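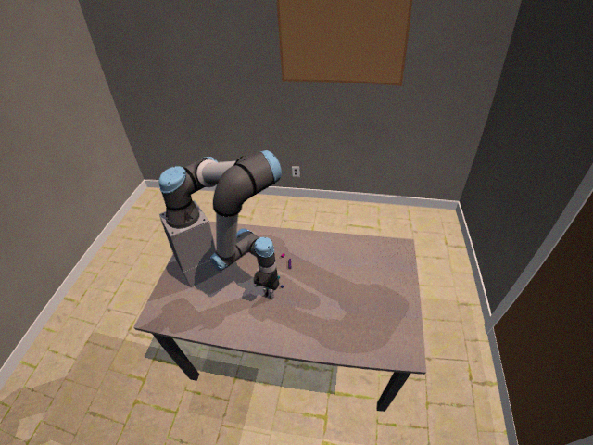 Graltmont Robotics Club: where we've got to

Thursday, May 2021
To: Hui-mei Tsai, Rilora small grants
From: Shuk-fan Wan, club lead

Hi Hui-mei,

You asked for a couple of pages and no jargon, so I'll do my best on both! We're past the halfway point of the grant now and I'm pleased with where the students are. There's one thing I'd like your say-so on, and I've put that under Money so it doesn't get lost.

Who's coming

We have 14 students on the list, mostly Years 10 and 11, with two sixth formers who were in the club before the grant came along. We meet after school on Thursdays for an hour and a half, and we've managed every session this term apart from the week the network was down. Cheuk-hei Tu runs the coding side and I look after the planning, the registers and the biscuits. Yi-chun Chow started as a student member and has ended up teaching the younger ones how to read an error message, which has saved Cheuk-hei a lot of walking between desks.

What they're working on

Everything this year is in simulation. The students write their programs on the school laptops and try them out on a simulated arm with a two-fingered gripper, in a little tiled room with a table. The job is to tidy up: find the small things on the table, pick them up and put them somewhere sensible. It sounds like nothing much, and then you watch a group spend a whole session on the height of the fingers above the table.

I had planned to start them on one big block and work up. The students voted that down in the first week (too babyish, apparently) and went straight for tiny pieces and thin sticks. I was worried, but I think they were right. Small things punish sloppy numbers, and the groups have become much fussier about checking their coordinates before they press run.

We've split the work between three groups:

Approach: getting the arm over the table to the right spot without sweeping anything aside on the way.
Grasp: deciding where the fingers go, how far they open and when they close.
Sorting: working out which piece to go for next and where it should end up.

The approach group is furthest on. They've written a routine that brings the gripper down from straight above, and the other two groups now build on it. Grasp is slower going. Cubes are fairly kind to them, but the sticks lie at an angle, so the wrist has to turn to match, and turning the wrist has been the great argument of the spring. Sorting has a nice plan on paper and about half of it in code.
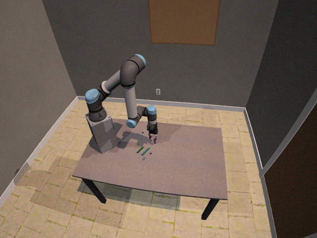 The arm over the middle of the table, with the two green sticks, the grey block and the small dark blue cubes still to be tidied.

What hasn't gone so well

The laptops are old and the simulation is slow on them. One run can take two minutes on the worst machine, and if six people want to try something in the last ten minutes you can imagine the queue. Gaétan McIntyre in IT has moved us on to the better trolley when it's free — a big help, but it isn't free every week.

I also underestimated how much maths we'd need. Several of the younger ones hadn't met angles in three dimensions at all, so we stopped for two sessions and did it with cardboard arrows and string. That put us behind the timetable I sent you in November. I'd do the same again, only sooner.

Money

We've spent roughly half. Most of it went on the Gudholm workbooks and on Cheuk-hei's hours. There is £400 set aside for travel to the Usman open day, and I don't think we'll be going this summer. Could we put it towards more memory for the laptops? Gaétan thinks it would stretch to the ones we use most. I'm happy to fill in a change form if there is one.

Next

Before the end of term I'd like all three groups' code running together from start to finish on one table of bits. We'll hold a short showing for parents, 30 minutes at most, and you'd be very welcome to join in. Yi-chun wants to present the wrist problem herself and has already made far too many slides.

I'll send the register and receipts separately.

Best wishes,
Shuk-fan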